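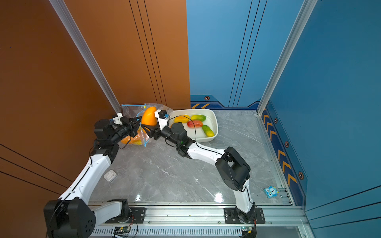
4.2 Curtailment response under variable supply

The Solludstead site draws from two sources: a wind farm on the same parcel of land and a metered grid connection. Mining load at the site is treated in this section as a single block that can be lowered in steps. The block consists of 2469 machines, all of one model, grouped by transformer. Machines in the same group receive the same power limit, so the smallest step available to the controller is one group.

Power limits are set by Skeser, the scheduling software used by the operator, Clakatix. Skeser reads the wind farm output and the grid price, compares both with a table of thresholds, and issues a new limit to each group when a threshold is crossed. The table was fixed for the whole of the study period. Changes made by hand were logged separately and have been left out of the results below. The hourly load curve is given in Figure 8 in the appendix, with grid import drawn as a dashed line on the same axis.

We define the response time as the interval between the moment a limit is issued and the moment at which the metered load of the group stays within its new band. The definition matters for older power supplies, which tend to fall below the band and then climb back. Counting the first crossing would flatter these groups. The delay between a change in wind output and the issue of a limit is a separate quantity and is treated in Section 4.3.

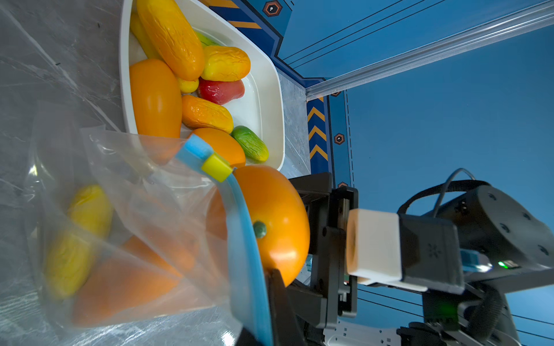 Why are the machines not simply switched off when the wind drops? A full stop lets the boards cool, and the restart that follows takes longer and causes more board failures than a return from a reduced limit. Lowering the limit keeps the boards within their working temperature and leaves the network session open.

During August, 77 per cent of all limit changes were downward steps of a single group. Larger steps were rare and fell mostly in the early evening, when the grid price rose while wind output was still falling. Response times were longest in these cases, with delays of up to 8 minutes where several groups on one feeder were changed together. The cause lies in the feeder protection settings, which require changes to be staggered. The same settings apply to upward steps, although these were seldom large enough for the stagger to have any effect.

Cooling load did not follow mining load closely. Fans are controlled by exhaust air temperature and continued at high speed for some time after a limit was lowered. For short curtailment events this removes part of the saving. We therefore report net site load in every case, including fans, pumps and network equipment, and do not quote figures for the machines alone.
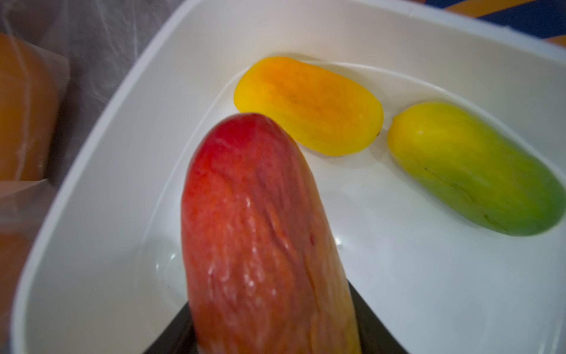

Rawiri Fairweather, commenting on a draft of this section, held that net site load hides the effect of the fan controls, and that an operator reading the results would have no way to tell a slow scheduler from a badly tuned cooling system.

The point is accepted in part. Separate metering of the fans was available for only 3 of the transformer groups, and the remaining fan load would have to be inferred from speed settings. We considered the approach of Teixeira, in which fan power is estimated from a fitted cubic curve, but the fit was poor at low speeds, where most of the hours of interest lie. The metered groups are reported individually in the appendix.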